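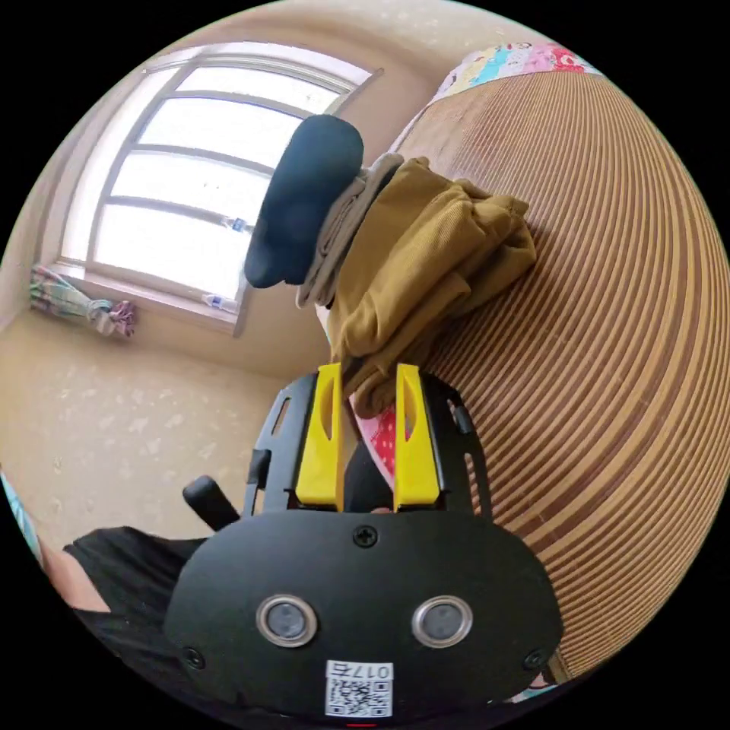 Hard Water and Laundry: Notes After Moving House

Posted 27th October

When I lived in Binley the tap water measured two grains per gallon and I never thought about it. Flastthorpe is on well-fed municipal supply out of limestone, and the drop test at my kitchen faucet gives 23. Within a couple of months the bath towels had gone stiff, the dark T-shirts had a gray cast, and there was a chalky ring in the detergent drawer. I had assumed the washer was failing. It was working normally.

What the minerals do

Hardness is mostly dissolved calcium and magnesium. Soap reacts with both and forms an insoluble curd, the same material as bathtub scum. Modern laundry detergents are built on synthetic surfactants that tolerate hardness better than soap, but many of the anionic ones still lose part of their strength to it. The label dose on a bottle usually assumes moderate water. In very hard water some of the dose gets tied up by the minerals, and what remains has to do all of the cleaning.

The soil that isn't lifted stays in the cloth, along with mineral residue. Cotton towels show it first. Synthetics tend to show it as smell. Knits are somewhere in between and lose their hand gradually, so you only notice if you have an unwashed one to compare.

Liquid versus powder

Powders generally carry builders such as sodium carbonate or zeolite, which take calcium out of the way. Liquids have less room for them. I switched to a powder in May and saw a difference on towels within three washes. Dark clothes were less satisfactory, because sodium carbonate precipitates the calcium as fine carbonate, and some of that settles on fabric if the rinse is poor. My neighbor Dzifa Ametepe uses sodium citrate with a liquid detergent for this reason. Citrate holds calcium in solution, so it leaves with the drain water. I now do the same for anything dark, and keep the powder for sheets, towels and socks.

For a full load I dissolve 65 grams of citrate in a jug of warm water and put it in the drum before the clothes. That figure came from trial and error on my own machine, a top loader that fills high. A front loader holds much less water and should need less.

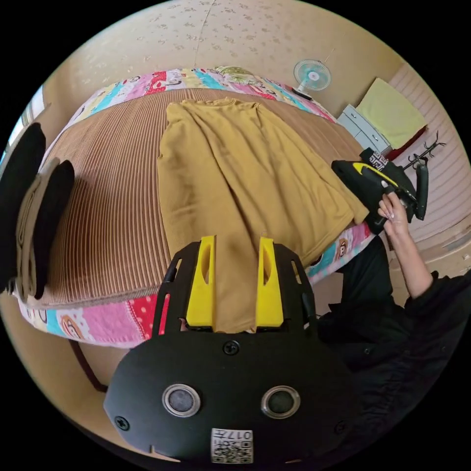 Sweaters and other knits

Hand washing is where hard water is most annoying, as there is no machine rinse to cover mistakes. My procedure for cotton and acrylic knits:

Fill the basin with cool water and dissolve the citrate first.
Add detergent, about half of what seems right.
Submerge the garment, press it a few times, leave it ten minutes.
Drain, press out the water, and rinse twice. Put a pinch of citrate in the first rinse as well.
Roll in a towel and dry flat.

Do not wring. For wool I skip the powder detergent entirely, since it is alkaline and wool does not like that.

Vinegar

Vinegar in the rinse is the standard advice and it does dissolve some carbonate residue. It does nothing for the wash stage, where most of the trouble occurs. Repeated use is also said to be hard on certain rubber seals, and my washer's manual advises against it. I used it once, as a soak for the worst towels, and they came out noticeably softer. I have not repeated it.

The softener question

The permanent fix is ion exchange. I borrowed a small portable unit, a Flunberg, from Tươi Ông at work and ran it on the washer line only, with a meter on the hose. It passed 691 gallons before the outlet tested hard again. Regenerating it takes table salt and most of an evening. The water was excellent. Detergent use dropped to less than half, and suds became a problem until I cut back further.

A whole-house unit would need a drain connection on the wrong side of the garage, and I have one quote that I consider too high. Until I get a second one I am staying with citrate. The kettle will have to be descaled by hand.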